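Derov Home Textiles
Blankets & Throws > Banded Throws

The Brulurlow Throw in Dark Teal

Item 241
In stock, ships from our Toledo workroom

If you've been with us for a while, you already know the Brulurlow, because it's the one we bring up whenever a customer calls and says they just want something nice for the end of the couch. Thaís Aguiar drew the first one for her own mother, who complained that every throw she owned slid off onto the floor, and it has been in our lineup ever since in one color or another. Dark teal joined the family in May and has been keeping the sewing table busy!

The main cloth is a soft, matte fabric with a slightly brushed face. It's the sort of material that likes to be bunched up, so please don't feel you have to keep it folded in a neat square (though it does fold, and we'll get to that). Draped over an armrest it falls into deep, rounded folds, and the teal goes darker down in the creases and a little lighter where the cloth puffs out. A couple of customers have asked us whether they got two shades by mistake. It's all one color, we promise, and it simply changes its mind with the light in your room.

Then there's the band, which is what people write to us about. It's a long strip of white to light gray fabric printed all over with small black dots and tiny black x marks set in rows, with a thin teal stripe and a narrow tan line running down the middle and a dark navy-black stripe bordering the edge. Mirela Paiva, who does our patterns, went back and forth for weeks on that tan line. She wanted something to warm up the gray, and the rest of us weren't sure, and now I can't picture the throw without it.

The band is flexible enough to bend and turn along with the rest of the throw, so it won't stick out stiffly when you bunch everything up on your lap.

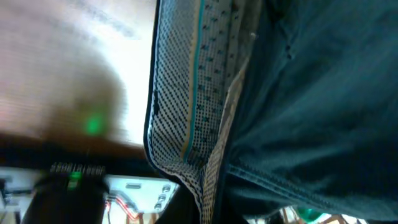
Size and details

Length and width: we cut each throw to order, and you'll find the choices in the drop-down by the cart button
Main color: dark teal
Band: white/light gray with black dots and x marks, teal and tan center lines, navy-black border
Main fabric: soft, matte, lightly brushed
Sewing: stitched seams throughout, done in our own workroom
Matching pieces: Gromance pillow cover, sold separately

Washing and everyday care

Wash it cold with other dark things the first few times, then with whatever you like. Gentle cycle, mild soap, and no bleach on the band. Tumble dry on low or hang it over a railing, and give it a good shake while it's still a bit damp so the brushed side comes up soft again.

Being dark and brushed, the teal does pick up lint and small specks, especially if you share your home with a dog or a shedding sweater. A lint roller or a soft clothes brush takes care of that in a minute. Please don't iron the brushed side directly. If the band comes out of the dryer looking rumpled, lay a thin towel on top and press it on medium.

To fold it for a shelf, lay the throw out flat, bring the plain side over first, and finish with the band facing out. It looks lovely in a stack that way, and you can tell at a glance which one you're reaching for.

What customers have told us

"I bought one for the guest room and it never made it past the living room. My husband and I are now waiting on a second." Rosimeire Barbosa

"Good weight for a cool evening on the porch. I would have liked a wider band but the color is exactly what I hoped for." Reinaldo Bezerra

Shipping and returns

We pack orders within 13 business days, as each throw is sewn after you order it. If it isn't right for your room, send it back unwashed within 15 days of delivery and we'll refund you or trade it for another color, whichever you'd prefer.

For fabric swatches, gift wrapping or a question about cut sizes, write to Armindo Bettencourt at the order desk. He likes to know what color your couch is before he recommends anything, so go ahead and mention it in your first note.

Page updated 14 Aug 2022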